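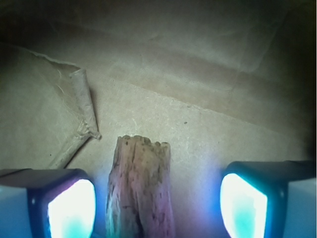
Caderno da oficina, dezembro, fim da tarde

Retomo as notas do saco de papel, que ficaram a meio da última vez. O bocado de madeira seca continua a ser o meu preferido de todo o conjunto, com aqueles veios finos ao comprido e a ponta irregular, toda esfarelada. A Kiri Nepia acha que devíamos lixá-la. Eu cá deixava-a estar, que a graça é mesmo essa aspereza, e quem trabalha connosco sabe que me afeiçoo depressa a estas coisas.

Quanto ao recinto em si: o papel kraft foi enrolado para baixo a toda a volta até fazer uma parede amarrotada, mais ou menos redonda, e presa com fita preta onde teimava em abrir. Experimentei antes com um saco mais fino, o da Nirketti, e a parede ia-se abaixo ao fim de 30 minutos, mesmo com fita. Este aguenta muito melhor. A Izzati Sutanto sugeriu humedecer a dobra antes de a enrolar, à moda de quem faz cestos, e fica aqui apontado para o próximo, que eu esqueço-me de tudo o que não escrevo.

O fundo é que me dá que pensar. As dobras do papel cruzam-se em diagonal e fazem um relevo pequenino, mas suficiente para a bola ir sempre parar ao mesmo sítio quando se abana a mesa. Com o cartão por cima a coisa muda de figura, só que o cartão também tem as suas manhas, com vincos e rasgões de bordos levantados.

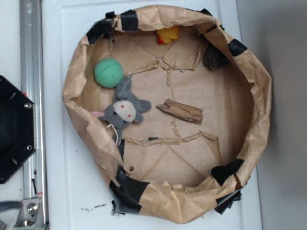

O rato de peluche é o mais simpático (o Senad Softić já lhe faz festas quando passa, não digo mais nada!) e a cauda de cordel pede cuidado, que se prende em qualquer aresta. A bola verde-menta tem uma textura boa, agarra-se bem. O patinho amarelo é leve demais para o meu gosto e acaba encostado ao papel. Pensei em meter-lhe um pesinho dentro, mas a Zübeyde Ateş lembrou, e com razão, que depois deixava de servir para comparar com o lote de Bradstead.

Coisas por fazer, sem ordem nenhuma:

Guardar a madeira à parte, numa caixa com papel de seda. Larga migalhas e depois anda tudo cheio de pó.

Medir o saco com a parede já enrolada. O rolo que pedimos à Naidoo tem 50 cm de largura, e para a dobra que quero talvez precise de mais de 40 só para a altura.

Ver se há fita preta mais estreita. Com a larga, as pontas descolam e ficam penduradas, e eu passo a vida a carregar-lhes com o polegar.

Perguntar à Qistina Osman se ainda tem cartão liso do armazém de Sunulbridge.
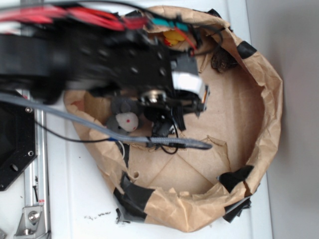
Vale a pena colar o cartão ao fundo do saco?

Por enquanto fica solto. Colado não mexia, mas quando se estragasse ia o saco inteiro fora, e enrolar outro dá uma trabalheira. Se começar a escorregar, ponho-lhe dois pedacinhos de fita por baixo, dobrados sobre si mesmos, e volto a escrever aqui como se portou.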